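Os robôs já conseguem arrumar a casa?

Secção: Máquinas e automação
Idade recomendada: 9 a 12 anos
Publicado em 2020-04-21

Um robô é uma máquina que recebe informação do que a rodeia, faz contas com essa informação e depois se move. As três partes têm nomes próprios. Os sensores recebem a informação. O computador faz as contas. Os motores, também chamados atuadores, produzem o movimento.

Uma máquina de lavar roupa tem sensores, um computador pequeno e um motor. Mesmo assim, só faz uma tarefa, e sempre dentro do mesmo tambor. Alguém tem de pôr a roupa lá dentro, tirá-la, estendê-la e dobrá-la. Essas quatro ações continuam a ser difíceis para um robô.

Porque é que pegar num objeto é difícil

A mão humana tem 27 ossos e uma pele cheia de recetores que sentem pressão, temperatura e vibração. Quando pegas num copo, o cérebro corrige a força dos dedos muitas vezes por segundo, sem que dês por isso.

A maior parte dos robôs não tem mão. Tem uma garra. A garra mais comum tem duas pontas que abrem e fecham, como uma pinça de cozinha. Com duas pontas é possível segurar uma caixa, uma colher ou uma peça de roupa. É muito mais complicado rodar uma chave entre os dedos ou separar duas folhas de papel coladas uma à outra.

Há ainda o problema da força. Se a garra apertar pouco, o objeto cai. Se apertar demasiado, o objeto parte-se. Um tomate e uma pedra podem ter o mesmo tamanho, e o robô precisa de saber qual dos dois tem à frente.

Como se ensina uma tarefa a um robô

Existem dois métodos principais. No primeiro, um programador escreve todas as instruções: avançar, baixar, fechar a garra, subir. Este método funciona bem numa fábrica, onde as peças chegam sempre ao mesmo sítio.

No segundo método, uma pessoa mostra como se faz. Segura uma garra em cada mão e executa a tarefa com elas, enquanto os movimentos são gravados. O computador estuda depois as gravações e procura o que têm em comum. Chama-se a isto aprendizagem por demonstração. 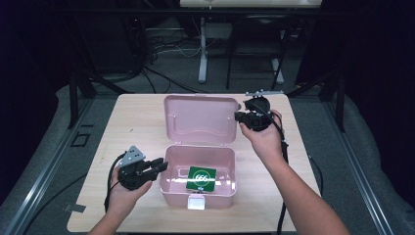

Uma só demonstração não chega. Na oficina Sasik, uma tarefa simples de abrir e fechar caixas foi repetida 719 vezes antes de o primeiro teste ser feito com um braço robótico. Em cada repetição, a caixa ficava numa posição um pouco diferente – é assim que o programa aprende a não depender de um lugar exato.

O que já funciona

No armazém Jirkwood, os robôs transportam prateleiras inteiras por corredores marcados no chão. Não sobem escadas nem escolhem produtos. Na loja Lillano, uma máquina lava o chão depois da hora de fecho e para quando encontra um obstáculo.

Em casa, os aspiradores automáticos são o caso mais conhecido. Andam sobre rodas, medem distâncias e evitam cair nos degraus. Não apanham meias.

O que ainda falha

O robô Poduval foi testado numa cozinha de treino, em maio do ano passado. A tarefa era guardar objetos pequenos numa caixa e baixar a tampa. Em 131 tentativas, completou 80. Nas restantes, quase sempre o erro esteve na tampa: a garra empurrava a caixa inteira em vez de a fechar.

Uma tampa com dobradiças só se move ao longo de uma curva. Se a garra seguir uma linha reta, a caixa desliza sobre a mesa. Uma pessoa resolve o problema com as duas mãos, uma a segurar a caixa e outra a baixar a tampa. Para o robô, coordenar dois braços é mais um cálculo, feito ao mesmo tempo que todos os outros.

Os objetos transparentes e os brilhantes também causam erros. A luz refletida confunde as câmaras, e o computador calcula mal a distância.

Experimenta

Precisas de duas pinças de cozinha e de uma caixa com tampa. Segura uma pinça em cada mão. Abre a caixa, põe um cartão lá dentro e volta a fechá-la sem tocar em nada com os dedos. Repete com um olho tapado. Anota quanto tempo demoraste de cada vez.

Palavras novas

Atuador – peça que transforma energia em movimento.
Garra – ferramenta na ponta do braço de um robô, usada para segurar objetos.
Sensor – peça que mede alguma coisa, por exemplo luz, distância ou força.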